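Sorting Small Desk Items Into a Divided Tray

Purpose

A divided tray keeps the small contents of a desk in view and prevents them from collecting at the back of a drawer. The following procedure is recommended for staff moving into the Flornside offices and may be used in any shared workroom.

Before You Begin

Clear the work surface completely. Wipe it with a damp cloth and allow it to dry. Empty one drawer at a time. Items that do not belong to the desk, such as keys or access cards, should be returned to the front office.

Step 1. Position the tray

Set the tray toward the back of the surface, with any handle facing the person doing the sorting. Trays with soft partitions should be placed flat and the partitions straightened by hand before anything is put in. 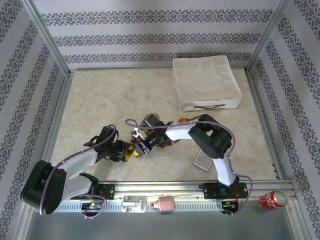
Iveta Hájek
Workplace Services Coordinator, Turkumon

Step 2. Separate the larger items

A calculator, stapler or tape dispenser should not be forced into a small compartment. The white tray shown has square cells, roughly four by four, and the small calculator lies flat on the surface outside it. Keep larger items to one side until the compartments have been filled.

Step 3. Fill the compartments

Assign one type of item to each cell. Begin with the back row, which is best suited to items used less often – spare keys for cabinets, replacement staples, unused erasers. Paper clips, pushpins and binder clips belong in the front row. Do not fill a cell above the height of its partitions. A full box of 500 clips should remain in the supply closet, with a small quantity kept in the tray.

Step 4. Return the tray to the drawer

Measure the drawer before lifting the tray. Carry it level, with one hand beneath it; a small strap is meant for pulling the tray forward and should not bear its full weight.

Requests for additional trays may be sent to Sabina Hudec in Supplies.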